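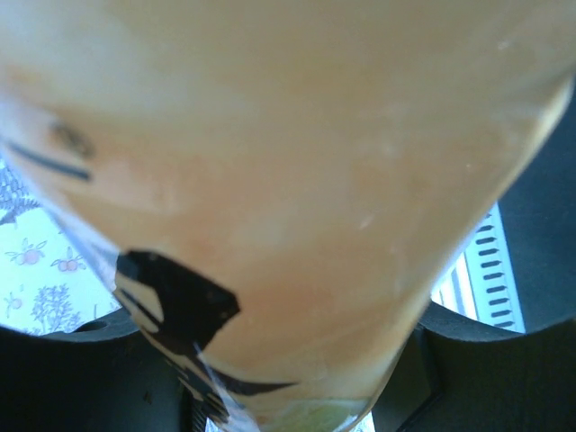 The Quiet Business of the Bottle

Thursday, April 28, 2022

The Drandthorpe Center for Household Materials occupies two floors of a former dairy office, and its holdings are the sort of objects most households discard within the week. The center collects containers. Its shelves hold milk jugs, syrup bottles, detergent tubs, juice jars and drink pouches, 2,000 pieces in all, the earliest of them glass and the great majority plastic. This spring the center opened its first exhibition devoted to a single category: the translucent container and the liquids sold in it.

The exhibition, titled "Seen Through," was prepared with the support of the Zaidi Fund for Domestic History and will remain open until September. It contains 277 items arranged over four rooms. Visitors begin with glass and proceed to plastic, and the change between the first room and the second is considerable. Glass shows a liquid plainly. Translucent plastic softens it, so that a strong orange becomes apricot and a white drink may take on a faint tan. Manufacturers learned to work with this effect, and some adjusted the color of a product so that it would look right on the shelf after the wall of the bottle had done its part.

Pale, creamy drinks present the most difficult case. A clear juice can be judged at a glance, but a cloudy peach-colored liquid gives the shopper very little to go on. It may be a yogurt drink, a blended fruit drink, a liquid soap or a hair product. The label must therefore do nearly all the work, and the second room is given over to labels: paper bands, shrink sleeves, printed film and lettering applied directly to the plastic. One long case holds nothing but black-and-white labels, a style favored by smaller producers who could afford only one ink.

The curators have taken particular interest in what happens to a container after purchase. Many of the pieces in the collection arrived with the marks of use still on them. Households draw fill lines in marker, cover an old label with tape, write a date on the shoulder and then write another beside it when the bottle is filled again. The center's policy is to leave such marks in place. A bottle that has been relabeled three times is cataloged under its last known contents, with the earlier ones entered in the notes.

This policy has caused some difficulty. Marker fades on plastic far sooner than on paper, and tape tends to lift at the corners and leave its adhesive behind. The conservation room at Drandthorpe keeps marked pieces in shallow drawers lined with tissue, away from direct light. Original liquids are removed on arrival, recorded by color against a printed chart, and discarded. Where an exhibit calls for a full bottle, a stable colored substitute is used, and the case card says so.

The third room deals with shape. A container that narrows toward one end is easier to hold and to pour from, but it is harder to label, for a straight band will not lie flat on a sloping wall. The Tarnby molds, a set of 10 steel forms lent for the exhibition, show how one regional bottle works dealt with the problem over two decades. The early forms taper steeply. The later ones have a short straight section set into the slope for the label alone.

The final room is the smallest, and it concerns the kitchen. A refrigerator, a pantry shelf and a sink cabinet have been furnished from an inventory compiled at Trenanow, where residents were invited to list every liquid container in their homes. The survey produced 529 entries. Cooking oil and dish soap lead the list, as might be expected. Less expected was the number of bottles holding something other than the product they were sold with: homemade dressing in a juice bottle, plant feed in a milk jug, iced tea in almost anything with a lid.

For safety reasons, the center advises that cleaning products never be stored in a container that once held food or drink, whatever the label now says. A printed guide to reusing household bottles is available at the front desk without charge.

"Seen Through" is open Tuesday through Saturday. Admission is free. Group visits to the conservation room must be arranged in advance through the center's education office, and donations of marked or relabeled containers are accepted at the side entrance during regular hours. Donors are asked to empty the containers first and to leave the labels on.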